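The Slow Shelf, Part Two

May 2020

Last August I told anyone who would listen that I was going to read the nine novels of the Studdale sequence in order, one a month, and write something here about each. I have now read four. I have written about one, and that post was mostly a complaint about the font.

So this is me catching up. My rules are the same as before, which is to say I have none. I don't give stars. I don't summarize the plot unless I've forgotten it, in which case I make a stab at it and you can correct me in the comments.

For anyone new: the Studdale books are set in a mill town that keeps changing hands. Each one is narrated by somebody who was a minor character in the one before, so the postman in book one gets all of book two, and the postman's awful sister gets book three. I love this in theory. In practice I spend the first fifty pages flipping back to find out whether I've met this person, and usually I have, and they were carrying a ladder.

Book two, the postman. I liked him much better when he had four lines. He has a great many thoughts about weather. There's a long chapter in the middle where he's snowed in with a woman who may or may not have stolen a letter, and for that stretch the book is wonderful, tight and mean and funny. Then the snow melts and we go back to weather in general. I'd tell a friend to read chapter seven standing up in the store and put it back.

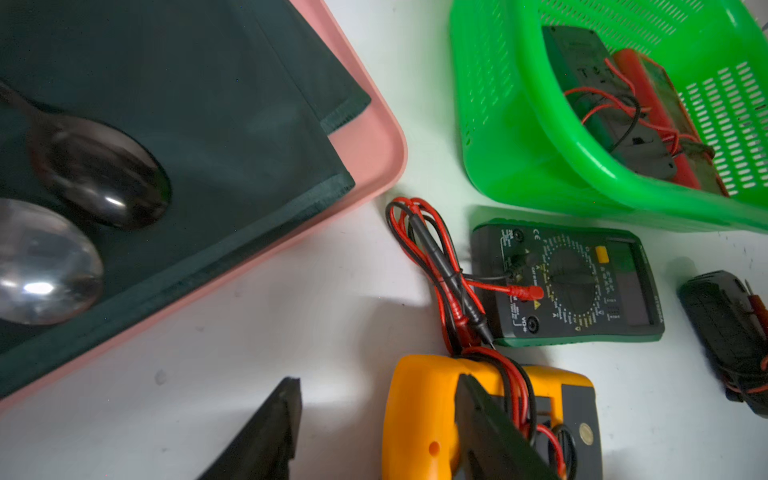
Book three, the sister. This is the one people warned me about, and I am sorry to report that I adored it. She's a snob and a liar and she's right about everyone. My old college roommate Afshin Alipour, who lent me his copy, had written "NO" in the margin in pencil eleven or so times, getting darker as he went. By the end the pencil had gone through the page. I think she would have been pleased.

I argued with him about it over the phone for most of an evening. His position is that a narrator who lies to you for 400 pages owes you an apology at the end. Mine is that she tells you she's lying on the first page and he wasn't paying attention. We have left it there. He wants his book back, and I've said the mail is slow.

Book four is the courtroom one, and I can't be fair to it. I read it in April in very small pieces, mostly at two in the morning, and I kept losing track of who was suing whom. The trial is about a bridge. Or the bridge is evidence. There's a twelve-page speech by a surveyor that I read twice, the second time because I'd forgotten the first. Somewhere in there is a beautiful paragraph about the surveyor's father teaching him to hold a plumb line still, and I copied it onto an index card, and the card is now somewhere in the house.

I did take one break from Studdale. Afshin Kiani (no relation to the other Afshin, though they've met, and it was confusing for everybody) sent me a chapbook called Surora, from a tiny press by the name of Najafi. It has twelve poems, all addressed to the same aunt. I read it in the bathtub in one go and then started over. The aunt never answers, but by the ninth poem you can tell what she'd say, and it isn't nice. If you only have room for one thing off this post, make it that.

I also started a thriller called Sullia and quit when the detective described his own jaw.

People ask why I'm bothering with a long sequence when I could be reading things I know I'll enjoy. I don't have a good answer. Some of it is stubbornness, and some of it is that I bought the whole set and they take up most of a shelf, where they look at me. I've also gotten fond of the town. When the bakery burned down in book four I put the book on the floor and went for a walk.
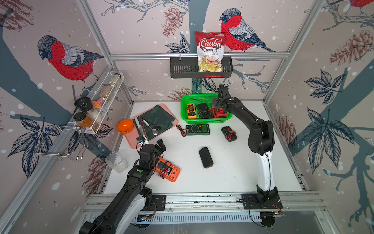
What's Next

Book five belongs to the surveyor's clerk, who as far as I can remember has coughed once. I'm forty pages in and he has opinions about ink. I have hopes.

Comments are open. If you've read past book six, please don't tell me what happens to the dog.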